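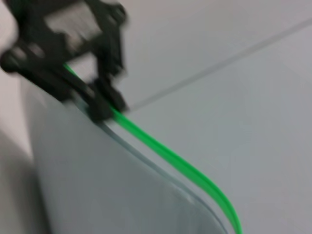
Gripper and green strip

To: Wetham Tephra and Lake Sediment List
Subject: Re: Revised arrangements for the Pornau comparison round

Dear colleagues,

The coordinating office at Wetham thanks all those who have commented on the arrangements for the next comparison round. One message to the list raised several points which had also reached us privately from other laboratories, and it seems most useful to answer them where everyone can read the reply. The message is quoted in part beneath each heading. Passages which dealt only with the writer's own shipment have been left out with their agreement.

1. Grain size

> We note that the draft protocol asks participants to work on the
> fraction between 30 and 200 microns. In the previous round our
> analysts found that very few shards from the upper ash layer at
> Pornau survived sieving at the lower limit with enough clean glass
> for a microprobe spot. We would prefer a coarser lower limit, or at
> least permission to report the coarser grains separately.

The steering group discussed the lower limit at its last meeting and has decided to keep it at 30 microns. The upper ash at Pornau is fine throughout, and raising the limit would leave several participants with too little material for any result at all. We accept, however, that the smaller shards are thin-walled and often full of bubbles, and that a beam setting suited to larger grains will drive off sodium before the count is complete.

Laboratories may therefore report two sets of figures for the upper ash, one for the whole fraction and one for whichever coarser part they judge reliable. The second set will be tabulated alongside the first but will not be used in calculating the consensus values. Please state the beam diameter, current and counting time for each set. Returns without these details were the largest single cause of correspondence in the previous round, and we should like to avoid a repetition.

The lower ash presents no such difficulty. One set of figures is sufficient.

2. Amount of material

> The draft says that each laboratory will be sent 2 g of dried
> sediment per layer. Does this refer to bulk sediment before the
> organic matter is removed? The Pornau muds are very rich in organic
> matter and diatoms, and we would expect a considerable loss in
> preparation.

It refers to bulk sediment, freeze-dried, with nothing removed. The office considered sending cleaned glass, which would have been simpler for everyone, but the purpose of this round is to compare preparation as well as analysis. Part of the disagreement seen last time probably arose before any sample reached an instrument. Strong acid treatment can alter the surface of the glass, and heavy liquid separation may favour one population of shards over another if the density limits are set too narrowly.

Participants are asked to follow their own normal procedure and to describe it fully on the second page of the return form. It would not help us if laboratories adopted a special procedure for the round which they do not use in routine work.

The position on diatoms is less settled. Some laboratories remove them by dissolution in an alkaline solution, others rely on density alone. We have been asked to recommend one or the other and have decided against it for the present. A note comparing the two methods, using material from the Pornau core, is being prepared and should go out to the list in December.
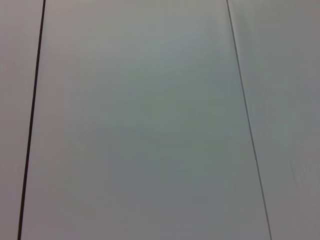
Pale grey panels with dark seams

3. Reference glasses

> Our laboratory uses its own in-house obsidian as a secondary
> standard. Is this acceptable, or must we obtain the Akl glass?

An in-house standard is acceptable as an addition. We do ask that every participant also run the Akl glass at the beginning and end of each session, and after every 20 analyses of unknowns. It is the only material which all laboratories on the list will have in common, and without it there is no means of telling a calibration difference from a real difference in the ash.

Mounted pieces of the Akl glass will be sent free of charge with the sediment. Laboratories which already hold a mount from the earlier distribution should check its surface under reflected light before using it again. Mounts which have been repolished many times may have been worn down to the resin at one side, and the totals obtained from them will be low. A replacement can be requested from the office, and there is no need to return the old one.

We have been asked whether the accepted values for the glass will be revised. They will stay as they are until the round is closed. If the results show a consistent offset for any element (potassium has been mentioned by more than one laboratory), the matter will be taken up afterwards.

4. Submission of results

> Finally, could the office confirm how the results are to be sent in?
> The draft mentions both the spreadsheet and the Brodo database, and
> it is not clear to us whether one or both are required. Some of our
> staff had difficulty with Brodo in the previous round, particularly
> with uploading individual spot analyses. We would also be grateful
> to know who will be able to see our figures before publication.

Only one submission is required, and Brodo is preferred. The spreadsheet remains available for those who cannot use the database, and the office will transfer the figures on their behalf. Please do not send both, as we then have to establish which is the later version.

The difficulty with spot analyses was a fault in the upload page, which rejected any file containing an empty cell. This has been corrected. Elements which were not measured may now be left blank. Elements which were measured but fell below the detection limit should be entered as "bd" and on no account as zero.

Individual spot analyses should be submitted unnormalised, with the original totals. Several laboratories sent normalised figures last time – in some cases without saying so – and the water content of the glass could not then be estimated by difference. Analyses with low totals should be included and flagged. It is for the working group to decide on a common cut-off once all the returns are in.

As to access, each laboratory will be known by a number which is disclosed to that laboratory alone. The office at Wetham holds the list. Members of the working group will see the figures under these numbers. Other participants will see nothing until the round has closed, when the full table will be released to everyone at the same time. 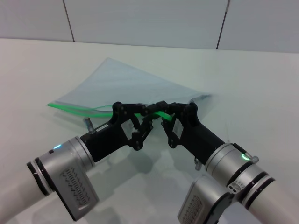 Transparent zipper bag on a white tabletop

5. Other matters

The quoted message also asked about the age model for the Pornau core. No new radiocarbon dates will be issued with this round. The existing dates were made on bulk sediment from a catchment with some carbonate rock, and they are very likely too old by an amount which changes down the core. A search for leaves and seeds suitable for dating is under way in the remaining half of the core. Until it is finished, we would ask participants not to propose a correlation with any named eruption in their return. The comments box on the form is intended for remarks on the analysis only.

Two laboratories have enquired about taking part with laser ablation for trace elements. They are welcome. The same grains should be used for major and trace elements wherever this is possible, and the grain numbers must match in both files. Please bear in mind that the crater will often be wider than the clean glass in the upper ash. Results which may include resin or a crystal should be flagged in the same way as low totals.

Laboratories outside the present group which wish to join should write to the office, giving the instrument to be used and the name of the person to whom the parcel should be addressed. Customs forms describe the contents as dried lake sediment for scientific analysis, of no commercial value. Those whose national rules require an import permit for soil should tell us beforehand, as sediment is sometimes treated as soil at the border and a parcel held for that reason is seldom released quickly.

Requests to join, changes of address and any further comments on the protocol should reach us by 17th November. The final text will be placed on the list pages shortly afterwards and the parcels will be sent in December. Replies to the list are preferred where the question is of general interest. Questions about a particular laboratory's number or shipment should go to the office only.

Yours faithfully,

Coordinating Office
Wetham Tephra and Lake Sediment List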